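Pad creep (hand-held grippers)

Pad creep is a fault in hand-held gripper tools in which the object being held turns or slides between the finger pads while the fingers stay closed. It is most often reported with long, round objects such as brush handles, tubes and dowels. The fault matters in teaching work, where a person carries out a task with the hand-held tool and the recorded motion is later used to drive a robot arm. A recording affected by pad creep can look normal from the finger positions alone, and an arm that follows it may drop the object or push it into the table.

The name was first used at the Wokidura workshop in Risville, where the fault was logged during trials of a table-sweeping task. Older notes from the same workshop call it "handle roll."

Background

The hand-held tools used in the sweeping trials have jointed plastic fingers that close from both sides. The person holding the tool sets the squeeze by hand. A camera on the tool records the fingers and whatever is between them.

Sweeping is a hard case for this kind of tool. The load on the brush comes from the bristles, which sit well away from the grip, and it changes direction at the end of each stroke. A person using bare hands corrects for this without thinking. The gripper has two contact areas and cannot shift one without loosening the other.

Grip on the handle

Most of the Risville recordings began with the pads closed on a smooth cylindrical part, and this was the grip in which creep was worst. The pads are flat and squared off, so each one meets a round surface along a narrow line. Paint or varnish lowers the friction further. Once the bristles catch, the brush can rotate around its own long axis, and one end of the head lifts off the table. 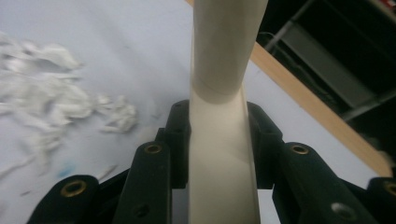 Grip on the head

Holding a brush by its head shortens the distance between the pads and the bristles. It reduces rotation but brings in a second form of the fault. The pads may bear on the wood at one end and on the bristles at the other, or only one of them may be in firm contact. Bristles give way under load, and the brush can then swing toward the looser side.

The finger position reading is of little help in this case. The fingers stop moving when they meet resistance, and soft bristles can produce the same reading as solid wood. Reviewers at Wokidura were told to check the camera view at the start and end of every stroke and to reject a recording if the angle of the head had changed against the pads.

The Risville trials

The workshop recorded 917 sweeping strokes with the first set of pads. The material to be swept was light and white, mainly cotton and torn tissue, spread over a pale tabletop. The recordings passed the automatic check and were used to prepare a motion for a robot arm.

On 9th August the arm ran the motion for the first time. It lowered the brush at the wrong angle, pressed the end of the head into the table and kept pushing until the force limit stopped it. The brush came out of the gripper and landed 5 feet away, inside an area where a technician had been standing earlier in the session. There were no injuries. The arm was kept off for 12 days while the recordings were looked at by hand.

The review found creep in recordings made with both grips. It also found that the force limit had been set for lifting work and was too high for a light brush. The two findings were listed separately, and the second was treated as the safety matter. 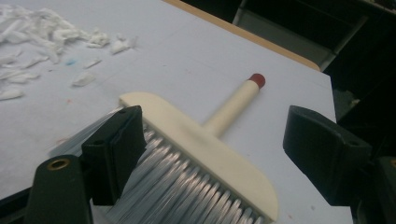
Nikola Marciniak disputed the order of the findings in a written reply, arguing that the automatic check should have come first. A force limit, Marciniak wrote, "only decides how hard the mistake lands," and a check that reads finger position and nothing else would let the same fault through with any tool in the shop. The reply asked for the term pad creep to be kept for true slipping and for bristle give to be logged under its own heading. Wokidura adopted the separate heading but left the order of the findings as it was.

Prevention

Measures in use after the review include:

Soft sleeves on smooth handles, fitted before recording.
A grooved pad, made by Susura, for round objects.
A short test stroke on a bare part of the table — repeated if the head turns at all.
A lower force limit for any task with a hand brush.
A closed area around the arm during first runs.

The grooved pad has drawbacks. It holds flat objects poorly, and swapping pads takes 20 minutes.

Related faults

Pad creep is sometimes confused with finger sag, in which the fingers themselves bend or open under load. The Tsao test is used to tell the two apart: a line is drawn across the object and both pads, and the tool is loaded by hand. If the line breaks while the fingers hold their position, the fault is creep.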